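Ingvild，你好：

一月的进展写在这里。你上次说正式报告那种格式读着累，让我照平时说话的样子写，那我就不客气了，想到哪儿写到哪儿，需要拿去给Björklund那边看的数字我都放在前面，后面的啰嗦你可以跳着读。

先说数量。这一期我们答应交200条完整的示教，到我写这封信的时候，通过检查、可以拿去训练的有171条。差的那些，大部分其实录了，只是被Frøydis在复查的时候退了回来，理由我后面细讲。我估计下个月上旬能补齐，补齐之后也不打算停，设备既然热着身，就顺手往下录。

任务还是当初定的那几个：把布料从一头拉平，捏住布角对折，把小件东西从布面上拿起来放进盒子，再加上你去年秋天坚持要加的那个，抓住垂下来的布边往上提。说真的，当时我心里是有点嘀咕的，觉得提布边太简单，录了也是凑数。现在我收回！这一项反而最难，学出来的策略在前三个任务上都像模像样，一到布边就开始犹豫，夹爪张开又合上，合上又张开，跟人在找钥匙似的。Cornel看了几遍回放，说它不知道布边在哪个高度，只好靠猜。我觉得他说得对。

所以这个月我们把重心挪了过去。布边这一项，起始位置分成12种，有的从正上方下去，有的从侧面斜着进，有的一开始离得特别近，近到腕部相机里几乎全是布。每种位置都让两个人轮着操作，免得模型学的是某一个人的手法。Isla动作快，一口气就下去了；Sølve比较谨慎，到布边前面总要停一下再往前送。两种风格混在一起，我原来担心会互相打架，目前看训练曲线倒还平稳，不过我不想把话说满，等补齐了数据再跑一轮，到时候给你看对比。

说说退回来的那些。Frøydis的标准比我严，这个我得承认，也得谢谢她。她退的理由主要有三类。第一类是时间戳对不上，腕部相机的画面比关节读数慢了一截，肉眼看回放看不出来，一对齐就露馅。这个毛病是我们自己的，录制程序升级以后有个缓存没清，Cornel花了两个下午才揪出来，现在每次开录之前都会自动检查一遍，超了就不让开始。第二类是操作的人中途改了主意，比如本来去抓左边，抓到一半转去右边，这种录像人看着很自然，拿去教机器就很糟糕。第三类最冤，动作全对，结尾多录了好几秒，人已经松手在聊天了，手臂还在那儿轻轻晃。第三类其实剪一下就能用，我们正在剪，剪完会重新送审，这也是我对补齐数量比较有底的原因。

顺便汇报一个小改动。以前每条录完，操作的人在表格里手写一句评语，写得五花八门，什么“还行”“有点歪”“手滑了”，到了后面根本没法筛。现在换成Kikumano的标注界面，录完直接选成功、部分成功、失败，再选一个原因，想多写也可以多写。Isla一开始抱怨选项太少，加了几个之后她就不抱怨了。失败的那些我们单独留着，没有删，Cornel想拿它们训练一个判断成败的小模型，如果做成了，Frøydis的复查时间能省下不少。这一块不在原计划里，也没有额外花你的钱，就是大家挤出来的时间，我先报备一声。

钱的方面，大头还是人工时间，和预算基本一致。设备上多了一笔，夹爪的指垫磨损比预想的快，我们向Grakel订了8副备用的，已经到货，票据我会跟季度材料一起寄给你。换垫子这件事我还想多说两句，因为它会影响数据：新垫子摩擦大，捏布一捏一个准，旧垫子会打滑，操作的人不知不觉就会捏得更深、更用力。要是同一个任务的数据一半用新垫、一半用旧垫，模型学到的就是个四不像。现在每条记录里都写明用的是哪一副、用了多少次，训练的时候可以按这个分组来看。Sølve甚至提议把半旧的垫子专门留下来用，他说实际干活的时候又不会天天给你换新的。有道理，我打算下一期试试。
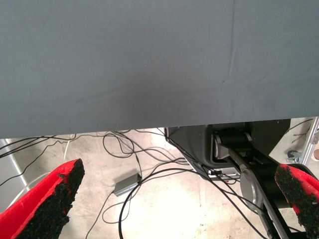 腕部视角的数据里，我现在最关心的是背景对模型的影响。任务本身很干净，就是一块深灰色的布和它的边，可是相机一探过布边，下面的东西全进来了：浅色的水泥地，一大团绕来绕去的黑色细线，一个灰色的小盒子，右边还有另一条手臂的底座和连杆。对人来说这些都可以不看，对模型来说，那些线弯弯曲曲的，对比度又比布上的褶子强得多，它很可能就盯着线去了。还有亮度，地面中间那一块亮得快要发白，布面却是暗的，自动曝光如果跟着地面走，布上那点淡淡的折痕就更难分辨。Cornel的意见是曝光锁死，按布面来定；我的意见是锁一半，另一半保留自动，让模型两种都见过。我们俩争了一个午饭的时间，最后决定各录一小批，用结果说话。

地面上的东西要不要收拾，我们也讨论过。Frøydis希望统一，最好每次开录都一个样，复查也方便。我倒倾向于让它有变化，线今天绕成这样，明天绕成那样，模型才会明白线跟任务没关系。折中的办法是：凡是可能碰到手臂活动范围的，一律固定好，这是安全问题，没得商量；够不着的那些，隔几批就挪动一下位置，并且在记录里写一笔。这样既不会有意外，又能攒下一些背景上的差别。Rerombridge那边的人上次通话时也提过类似的经验，他们吃过背景太单一的亏，换个房间模型就不认路了，我可不想把同样的学费再交一遍。

接下来一个月的安排，大致是这样。先把欠的那些补齐，布边任务优先，对折任务其次，拉平已经够了。然后做曝光的对比，两批数据训练出来的策略在同一套起始位置上各跑一遍，成功率和失败原因都列给你。再往后，如果时间允许，我想换两块别的布，一块薄一点，一块颜色浅一点。现在这块深灰色的我们已经熟得不能再熟，闭着眼都知道它哪儿会起皱，模型大概也快背下来了。

有两件事需要你点头。一是换布的钱，数目很小，从耗材里出就行，但是合同上耗材那一栏写的是“夹爪及线缆”，严格说布料不在里面，麻烦你确认一下能不能这么走。二是Isla下个月有段时间要去忙别的项目，我想让一个新人顶上，培训大概要占掉前几天，那几天录的东西我不打算算进交付数量里，只当练手。你要是觉得没问题，回我一个字就行。

另外你问过能不能提前看到原始录像，可以的，下次通话前我让Sølve挑一些整理好放到共享盘里，好的坏的都有，你挑布边任务的看，那里面最有意思。有几条手臂在布边前面来回试探，最后歪打正着提起来了，Frøydis判的是部分成功，Isla坚持要算成功，到现在还没吵完，你看了也可以投一票！

附件里是按任务分的明细表和退回原因的汇总，表头的英文缩写我让Cornel加了注释，如果还有看不懂的地方，直接打电话给我，上午十点以后我都在。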